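Skastance Interior Refit: Surface Protection Work Package
Progress report to the Finach fund
July 9, 2019

Status

The work package is on schedule against the plan agreed in January. Sheet stock for the main hall is on site and the first part of it has been inspected. Laying has not started. It is held until the acceptance limits for surface wear are settled, as set out under Decisions requested.

Work in this period

The sheets arrived from Clatemow in one delivery of 100 pieces. All of them were checked for size, squareness and edge damage. Edges were checked with a straight rule along each side and by hand at the corners. Two sheets were set aside with crushed corners and will be returned under the supply terms. The rest meet the drawing.

Surface inspection is slower than edge inspection and is done one sheet at a time on a dark mat under the overhead lights. The dark ground makes the outline of a pale sheet easy to read and keeps the underside away from the bench top. So far 27 sheets have been through this step.
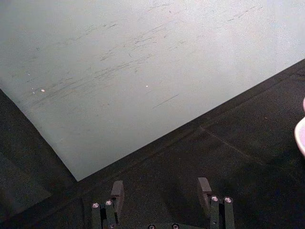 Scuffing is the main finding to date. It takes the form of short, thin, dark gray marks that run mostly in one direction and gather in a band across the sheet, with the odd longer scratch lying apart from the rest. Small bright specks also turn up on the face. They may be debris, and they are logged separately from scratches until the sheet has been cleaned and looked at again.

The working assumption is that marks with a common direction come from sliding contact during stacking or unloading. This has not been confirmed. Clatemow has been asked for its stacking method and for the type of interleaf used, and a reply is pending.

Cleaning trial

A short trial was set up to separate surface transfer from real scratching. Each trial sheet is wiped with a damp cloth, dried, wiped again with the Poduval cleaner at the strength given on its label, and viewed from two sides at a low angle. Marks that remain are recorded as scratches. Results will be given in the next report, when the set is complete.

Storage

Sheets now stand on edge in the rack with a soft layer between faces. Flat stacking has been stopped. Sheets are lifted clear of the mat by two people and are not dragged.

Cost

Spend on handling materials in the period was $1,010, covering mats, interleaf and rack padding. The amount falls within the contingency line and no transfer between budget lines is needed. Replacement of the returned sheets carries no charge.

Decisions requested

1. Approval of a viewing distance for acceptance. The specification asks for a face "free of visible marks" and gives no distance or lighting condition.
2. Agreement that scuffed sheets which are otherwise sound may be used behind fixed furniture, where the face is covered.

Next period

Complete surface inspection, close the cleaning trial, obtain the reply from Clatemow and begin laying at the north end of the hall once item 1 is settled.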